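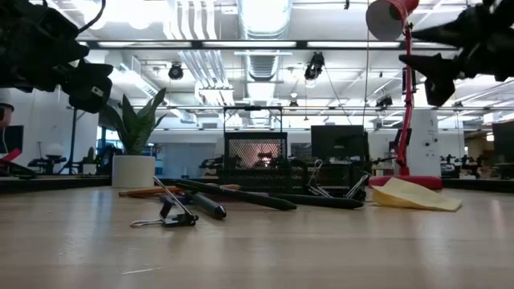 Clips, pens, a pencil and the red lamp on one of the tables, Plornico open day, Prutville

In October I went to the open day at Plornico, the office supply company in Prutville. I work in purchasing for a small language school, so pens and clips are a bigger part of my life than I once expected. The invitation said the doors would open at nine in the morning and that visitors could see the warehouse, the repair corner and the room where desk sets are tried before they go into the catalog. I wanted most of all to see this last room.

The trip from the station takes 25 minutes on foot if you do not know the way, and I did not know it. The building stands behind a flour mill and the sign is small. At the entrance we received a paper badge and a cup of tea, and a woman at the desk told us that 125 visitors had registered. In the morning it did not feel so many. After lunch it did.

The first part was the warehouse. It holds 700 different articles, from paper trays to hole punches, and they are kept by size and not by kind. This surprised me, but the guide explained that the packers walk less this way. I saw them fill an order for a school with 222 notebooks inside, and it was done before our guide finished his explanation. The boxes come from Sqalli, a cardboard maker in the next valley, and they fold without tape at the bottom. I asked if I could buy some of them empty. I could not.

Then we went upstairs to the trial room. It looks like a workshop and an office in the same time, with an open ceiling and tables with a light wood pattern. The idea of the room is simple. They put on a table what a person really has on a desk, and they look at where the things go. For this they use ordinary articles: binder clips, markers, pens, a pencil, a sticky note which is already curled. There is a black mesh organizer with a tall part at the back and a low tray, and a plant to the left. I liked that the table was a little untidy. In catalogs every pencil is parallel to the next one, and my desk has never looked like this.

I spent a long time with the red lamp. We have white lamps in our school and they are all broken at the same joint. The red one has a thick round base and a slim arm. The guide let me move the head of a second lamp of the same model, near the window. It went down slowly and stayed where I left it. The base is heavier than I expected - I would not like to carry ten of them up the stairs - but on a table used by students a heavy base is good. The model is called Nulance and it will be sold from next spring. They did not want to tell us the price yet.

About the organizer I have mixed feelings. Mesh is light and you see quickly what is inside, but small things are a problem. At home I have a similar one, and thin leads for mechanical pencils go through the holes. For pencils and markers it is good, and the tall part keeps long things upright. For clips I would choose a closed cup, or a small magnet dish like the one they sell at the reception.
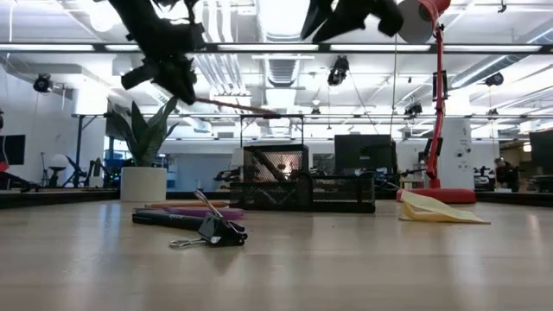
One visitor in our group did not agree with me about the mesh, and said that in her office the closed cups become full of dust and old staples in one month, while a mesh tray can be turned over and shaken above the bin. She also said that clips should never be kept in a cup at all, they should be clipped on the edge of the tray, where everybody can take one without searching.

I tried her method when I came back to work, and I must admit that it is practical. The big clips hold well on the edge. The smallest ones jump off when somebody pushes the tray, so these are still in my cup.

After the trial room there was the repair corner, where you could bring one broken stapler or punch. I had brought a punch. The man turned one screw, emptied the paper circles and gave it back, and I felt a bit foolish. The line behind me was long and he was very polite.

Lunch was soup and bread in the yard. The first 200 visitors of the open day are promised a small bag, so everybody got one: a pencil, a notepad and a discount paper for the web shop. The paper is valid until the end of the year, but only for orders made by a company, and the school name must be written exactly as in the registration.

Practical notes for next time: bus 4 stops nearer than the train, the warehouse is cold so take a jacket, and the trial room is quieter before eleven.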